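Orkero floor group, April meeting, small conference room, 2:15 p.m.

Present: Roy Dobson (chair), Līga Liepiņa, Hrvoje Stojanović, Lacey Gosling. Kelly Hollis took minutes. Funbridge was invited and sent slides but no person.

## 1. Last meeting's minutes

Accepted with one fix. Lacey did not "welcome" the recording work. She said she would wait and see. Kelly to change the wording.

## 2. Recording work for the Kramer line

Roy went through the Funbridge slides. Their count is 3,767 recorded picks to date, of which 1,028 were thrown out. Līga asked who decided what got thrown out and on what grounds. The slides don't say. Hrvoje said he had redone a whole morning's worth and was never told what was wrong with the first lot, so he did it the same way the second time. Those were accepted.

Līga said a reject rate like that on the packing line would have had somebody in Roy's office by lunch. Roy agreed it needed explaining. 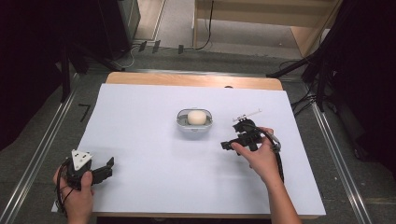

Lacey's main complaint was about hours. Recording is booked as "light duty," and she wants that looked at again. The person at the table has a gripper in each hand, with a cable off each one, and has to keep both steady while going after a single small item in a dish. She can sort trays for a full shift and feel fine. After an hour of this her thumbs hurt. Roy asked if she had reported it. She said she was reporting it now. Kelly to log it.

Hrvoje asked whether the people doing the recording get paid at the packer rate or the trainer rate. Roy said packer. Hrvoje said they were training something, so he would like that answer in writing from Dornum, as the site owner. Roy did not promise to get it but will ask.

## 3. What happens to the jobs

The slide says the Kramer line will "free up" staff for "higher-value tasks." Līga asked for one such task by name. Roy said quality checks. Līga pointed out there are already people on quality checks and asked if they were being freed up too. No answer to that at this time.

Roy stated that he has been told there will be no layoffs tied to the line. Asked by whom, he said it was on a call. Asked whether it covered people on temporary contracts, he said he didn't know. Lacey wanted it noted that 25 people on the day shift are temporary. Noted.

Līga doubts the line will run as planned anyway. Her view is that the demo used clean, easy items one at a time, and the real trays come in mixed and sometimes broken. She expects packers to end up standing next to the machine fixing what it drops, at the same rate of pay, with a worse job. Roy thinks this is too gloomy. Hrvoje does not.

## 4. Care of the grippers

Short item. Hrvoje raised the finger pads, which have white specks and dust all over the black gripping faces. He asked if dirt on the pads could be behind some of the rejects. It may have nothing to do with it. Roy said Funbridge had not given us any cleaning instructions, and Lacey said then we should not be blamed for the state of them.

Līga asked that cleaning time, if it is wanted, be counted as work time and not squeezed into the break. 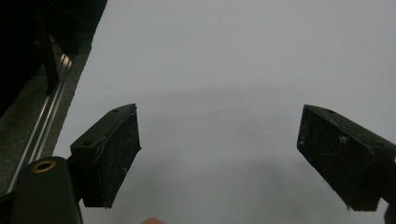
## 5. Actions

- Roy: ask Funbridge for the reasons behind the rejected recordings, and for cleaning instructions.
- Roy: ask Dornum about the pay rate, in writing, and about temporary contracts.
- Kelly: log Lacey's thumb complaint and correct the earlier minutes.
- Lacey: keep a note of her recording hours for 3 weeks.
- Hrvoje: nothing until Roy hears back.

## 6. Other business

The vending machine on the loading side still takes money and gives nothing. Roy has called twice.

Līga asked that Funbridge send somebody in person next time, or that the item be left off the agenda. Roy will pass it on. Closed at 3:05 p.m.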